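Thread on moving out of a one-bedroom with no truck, for those who asked. I did this in March, Felodville to Galindo, by train and one van trip. Mostly notes on what I'd do the same and what I'd change.

1/ Get the building rules in writing first. My old building in Felodville lets you book the elevator for 2 hours at a time. The new one in Galindo has no elevator booking at all, you just take your turn. I planned the day backward from the elevator slot and it went fine.

2/ Van. I used Mivov, the small size. Reserve the morning. The afternoon vans come back late and then your whole day slides. Take pictures of the dents before you drive off, including the roof line if you can see it.

3/ Mileage is where the cost goes up. The rental price looked low and the distance charge was more than the rental. Look up the route both ways, plus the trip back to the lot, before you compare companies.

4/ Boxes. Don't buy them. Grocery stores give them away if you ask before they break them down. Small ones for books. Big ones for anything soft.

5/ Fill the corners with cloth. Towels and clothes have to go anyway, so I stopped buying bubble wrap. 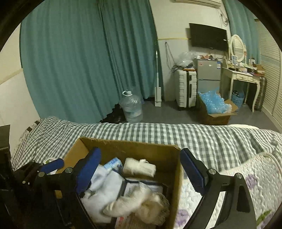
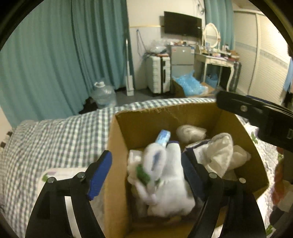

6/ Labels go on the side, never the top. Once they're stacked you can't read the top. Room name plus one word is enough – "bedroom winter," "kitchen daily."

7/ Keep one bag out that never goes in the van. Mine had the lease, medicine, chargers, toilet paper, a lamp, and a screwdriver for the bed. The lamp was the best thing in it. The new bedroom has no ceiling light and I didn't remember that from the viewing.

8/ Utilities. Start power at the new place the day before and stop it at the old place the day after. The overlap cost me very little. Internet is different – Orska wanted 30 days' notice to cancel and I gave them 7, so I paid for a month I wasn't there.

9/ Mail forwarding works for letters. It did not work for my bank card, which went back to the bank. Change the bank address yourself, early.

10/ The deposit. Clean the oven and the window tracks, because that's what they look at. I got all of mine back except a charge for a closet door that was off its rail when I moved in. I had no photo of it. Take the move-in photos even if you're tired.

11/ Total was just under 2,000, counting the van, the extra internet month, and first groceries. The new deposit is separate. I had saved more than that and was glad, the last week had a lot of small charges.

12/ Someone asked if I'd hire movers next time. For the couch and the dresser, yes. For the boxes, no. The stairs in Galindo turn twice and the couch had to go up on its end.

13/ I still have the empty boxes flat behind the door. If you're near Galindo and want them, send me a message.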